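4.2 The open day at Bruvside

Visitors were let in on May 14, 2022, and Rallero was put to work on the cabbage task: pick up the cabbage, take it to the pink plate, let go. We had prepared a talk on grasp planning. The public preferred the cabbage. Figure 4 gives two views of the task, both with the right hand holding the cabbage and the plate still empty. 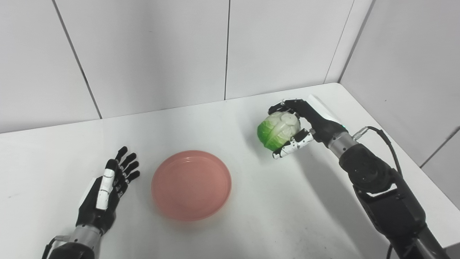 Figure 4a. Cabbage held above the table, to the upper right of the plate; left hand open, palm down.

Hutsuliak ran the controls while Juhász took questions, most of which concerned the left hand and whether it was ever going to help. It was not; the task is one-handed by design, and the left arm is given a fixed pose in the Flokum controller. Several visitors found this unfair on the right. One boy asked what the robot would do with a real dinner, and we refer him to Section 5.
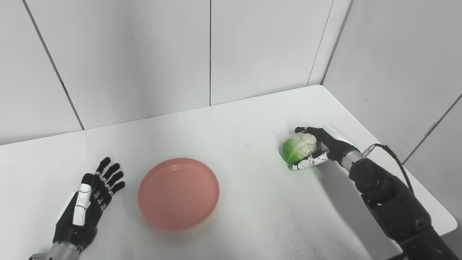

Figure 4b. Cabbage just above the table surface, right of the plate and slightly behind it.

Visitors tended to go quiet whenever the cabbage was in the air — a courtesy they had not extended to the talk. We left the speed setting as it was in the November trials, although a man from Whitelaw asked twice if it could go faster. Comments from the visitors' book were coded separately by both authors and are taken up below.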